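# Chapter 6: How Much Salt Can Water Hold?

Drop a pinch of table salt into a glass of water, give it a stir, and the salt is gone. Well, gone from sight! Taste the water and you know perfectly well where it went. People have been using this trick for as long as there have been soups and oceans, and it is still one of my favorite places to begin a chemistry course, as so much of what comes later (batteries, blood, concrete, rain) depends on it.

In this chapter we look at **solutions**. A solution has two parts. The **solvent** does the dissolving, and the **solute** gets dissolved. In salt water the water is the solvent and the salt is the solute. Easy enough. The fun starts when you keep adding salt.
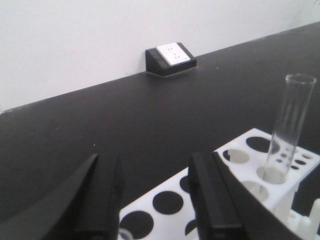 Keep going and sooner or later the crystals stop disappearing. They sit at the bottom however long you stir. The water has become **saturated**, meaning it holds as much solute as it can at that temperature. Warm the water and a bit more salt will go in, though with table salt the change is surprisingly small. Try sugar and you get a very different story, and we will draw both curves in Section 6.3.

## The salt pans of Musurdale

The village of Musurdale made its living from this one idea. Sea water was let into wide, shallow pans in August, when the sun was strongest, and left alone. Water evaporated and salt did not, so the brine grew stronger day by day until it could hold no more, and white crystals began to form along the edges. Pascal Ruppert, who ran the pans for many years, kept a notebook of every harvest. In one good summer he raked 841 sacks. His neighbor Uwe Albers preferred to boil his brine in iron kettles, which was faster but ate through an awful lot of firewood.

Both men were doing the same chemistry. Take away the solvent and the solute has to come out.

## Writing it down with numbers

Chemists need a way to say how strong a solution is. The simplest is grams of solute per liter of solution:

**concentration = mass of solute ÷ volume of solution**

Suppose you dissolve 71 grams of salt and add water until you have 1,000 milliliters of solution. That is one liter, so the concentration is 71 grams per liter, a good deal saltier than the sea.

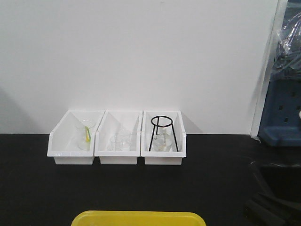 Notice the wording: we add water *until* the total reaches the volume we want. Adding a full liter of water to the salt would leave us with slightly more than a liter of solution, and the answer would be a little off.

**Words to know:** solvent, solute, saturated, concentration, evaporation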